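Home | Products | Service | News | Contact
Reading time: 2 min

Gurik opens orders for Cullstead hand-held gripper kit

Gurik has opened orders for the Cullstead, a hand-held parallel gripper kit for recording manipulation tasks with textiles and other flexible goods. Shipments from the company's Grarusach workshop begin in January.

The kit is supplied as 111 parts, fasteners included, and weighs almost 50 ounces assembled. Its two finger pads are carried on four black linkage arms with a brass bushing at each visible pivot. The pads are fixed by screws and can be changed without dismantling the linkage. Arms and pads are matte black.

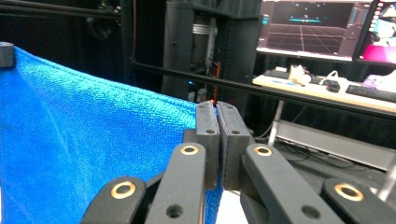 Fabric handling was the main design case. A towel edge offers little thickness to close on, and a pad that meets its partner at a slight angle will let the material creep. Gurik has specified a parallel closing tolerance for the Cullstead and checks each linkage set against it before packing. Sets outside tolerance are returned to the print line — they are not sold as seconds.

The bushings are pressed at the workshop. Customers who print their own replacement arms can order them loose in bags of 11, along with a pressing tool. Print files for the arms are included with every kit, and colour is left to the customer.

Cruickshank, a contract test house, assessed pre-production units on microfibre cloth using a two-point hold, with one edge in the gripper and the far corner in a fixed clamp. Its report recommended a stiffer outer arm and a longer screw boss on the pads. Both changes have been adopted in the production version. The report is available on request from the Gurik service desk.
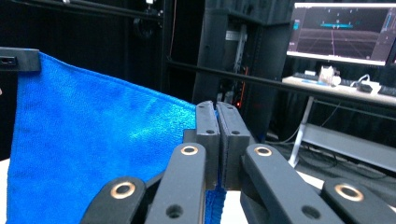 Can the pads be replaced by the user?
Each pad is released by its screw, and a spare pair is included in the kit. Alignment should be checked with the supplied gauge after refitting.

The Cullstead is covered by a 2-year warranty on the linkage and bushings. Pads are treated as wear items and are excluded. Licences for the print files cover in-house use only; organisations intending to resell printed parts should contact Gurik before ordering.

Products | Service | News | Back to top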